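Leave the props alone

By Gladys Arboleda
May 6, 2025

We use cookies to remember your reading preferences. By continuing you agree to our cookie policy. Manage settings

There is an argument that comes up every few months wherever people share a robot arm, and I have now been on the losing side of it twice. It goes like this. Somebody wants the cell reset between jobs. Everything comes off the table, the table gets wiped, the arm goes home, and whoever is next starts from bare white. Somebody else, usually me, says to leave the table as it is and spend the time on the arm.

I look after one cell at Chambi, a small shop that does handling trials for people who pack and sort things. It is one white arm with a two-finger gripper, bolted up beside a white table. I have been looking after it since it came to us, and I did the same work at Fiseck before that. I am a technician and I fix what breaks. What follows is my view of how the hours ought to be spent, and I know that at least two people I work with will disagree with it in the lunchroom.

The clean table has a good case. Shigeru Nakajima makes it better than anyone. He says a fault is easier to find when there is less to look at, and that a bottle left on a plate is one more thing for a finger to hit when somebody jogs the arm without looking. He also says, fairly, that visitors judge us on the table. All of that is true. My trouble is with what gets skipped while the table is being made tidy. I have watched people spend a good part of the changeover putting plates away in the right order and then start the arm with a cable loop hanging where the wrist was going to turn.

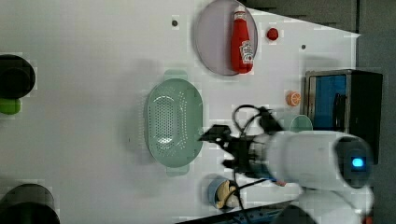 The cable is the thing I would start with on any arm of this kind. Ours runs down the outside of the casing, and near the gripper it has to have some slack or the wrist can't rotate. Too little slack and it pulls on the connector. Too much and it flops into the work, catches the rim of a bowl, and drags the bowl along with it. The right amount can't be set once and forgotten. It changes when you swap fingers, when you change the approach angle, and when somebody helpful has tucked a loop in to make it look neater. I check it by hand at both ends of the wrist's travel before anything else happens. It is dull work and it has saved us more downtime than every wipe-down put together.

Last November we lost most of a shift to a gripper that kept dropping out. It would close, hold, and then report that it wasn't there. Surachet Kamolrat went through the software for the whole morning, which is what he is paid to do, and found nothing wrong with it. The table that day was spotless. The fault was in the lead, at a spot where it had been bent back on itself one time too many, and it only opened up with the wrist past a certain angle. I found it by holding the lead and moving the arm slowly with my other hand on the stop. If the job card had said "flex the lead at the wrist" in place of "clear and wipe table", the morning shift would have found it before they had finished their coffee.

So we changed the card. Then, in the way of these things, somebody changed it back.

I should say what the card asks for now, so that it is clear what I am complaining about. There are 38 lines on it. Four of them concern the arm. The rest are about the table, the floor, the bins, the labels on the bins, the sign-in sheet and the state of the desk. Jhair Espinoza, who wrote this version, is a careful man, and each line is there for a reason. Somebody once left something somewhere and it caused a problem. But a card like that only ever grows, and the person doing it at the end of a long day gives every line the same few seconds. The gripper fingers get the same attention as the pens.

The fingers deserve more than that. Ours are jointed, and each joint has a little play in it when new and more as it ages. You can feel it if you take a finger between your own thumb and forefinger and rock it. You can't see it from where the operator sits. When the play gets bad on one side, the gripper closes off centre, and then everyone starts adjusting positions in the program to make up for it. I have seen a program with so many small corrections in it that when we fitted a fresh pair of fingers it missed everything. Worn parts should be dealt with at the part. Once the wear has been written into the program you have two problems, and the second one is harder to see.

A spare pair of fingers from Narkeck costs us $800, and I hear that number a lot when I ask for them. I don't hear anyone put a number on the days spent nudging waypoints.
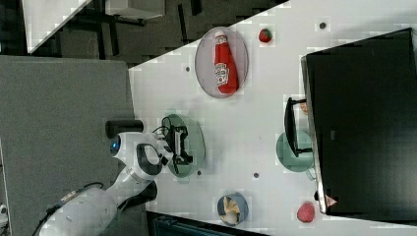
My other reason for leaving things out is that a table with things on it tells you how the arm is doing. If a plate is where it was when I went home, and the arm goes to the place above it where it went before, I have learned something without running a single test. If it is now a finger's width to one side, I have learned something more useful still. Either the plate has moved, or the table has moved, or the arm has lost its zero, and I can work through those in order. Strip the table and set it all out again by eye in the morning and that information is gone. You are left with a new layout and a vague sense that things were better before.

Shigeru's answer is that this is what reference marks are for. We have them, and I use them. They tell you about one corner of the table, and they tell you when you go and check them. Ordinary objects get looked at all day by everyone who walks past. Giuliana Giraldo, who does our bookings and has never touched the pendant, was the one who noticed that the arm had started coming down short of where it usually did. She was right. The base bolts wanted tightening, and I would not have got to them until the end of the week.

I will give some ground here. Real food has to go, and a spill has to be wiped up when it happens. Anything that can roll should be moved before somebody jogs the arm by hand. And if the next job uses a different layout, then of course the table gets cleared, since there is no point keeping a record of something you aren't going to run again. At Flirnero, where I spent a few weeks helping with an install, they changed layout so often that my way of doing things would have been useless, and I told them so. I am talking about a cell that runs the same sort of work for weeks on end, as ours does.

I also don't want to pretend that the people who like a clean table are only fussing over looks. Some of it is pride, and I would take a shop with that kind of pride over one without it. But a person can be proud of a gripper that closes square. It is a matter of what gets praised. When a manager walks through and says the cell is looking good, they are nearly always talking about the table and the floor. I have not yet heard one say that the connector at the wrist is nicely seated. People do more of what gets noticed, so the table gets wiped and the connector gets left until it fails.

What I would like is simple enough. Split the card in two. Put the arm on its own sheet, with its own signature, and have it done first, by someone who has been shown how. The housekeeping can go on the other sheet and can be done by whoever is free. If time runs out, it should run out on the second sheet.
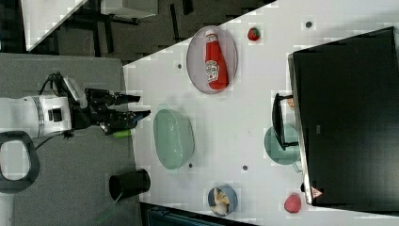

What would go on the arm sheet

Start with the arm stopped and locked off. Run a hand along the whole outside cable, from the base to the gripper, and feel for flat spots, nicks and places where it has gone stiff. Look at where it is clipped, and see whether the clip has crept.

Unlock, and move the wrist slowly to each end of its travel while watching the loop. It should never go tight and it should never hang below the fingertips. If you have to change it, write down what you did, because the next person will wonder why it looks different.

Lock off again. Rock each finger. Check the pads for glazing, and wipe them with a dry cloth only. Solvent leaves them slick for longer than you would think, and we have dropped a lot of things finding that out.

Put a wrench on the base bolts. You are checking them, so don't lean on it.

Then bring the arm over something that hasn't been moved since yesterday and see whether it still lines up. If it doesn't, stop there and come and find me before anyone touches the program. I would sooner be called away from my lunch for nothing than spend another week taking out corrections that should never have gone in.

Jhair has said he will look at a draft. I have given him one that fits on half a page, and asked him not to add to it.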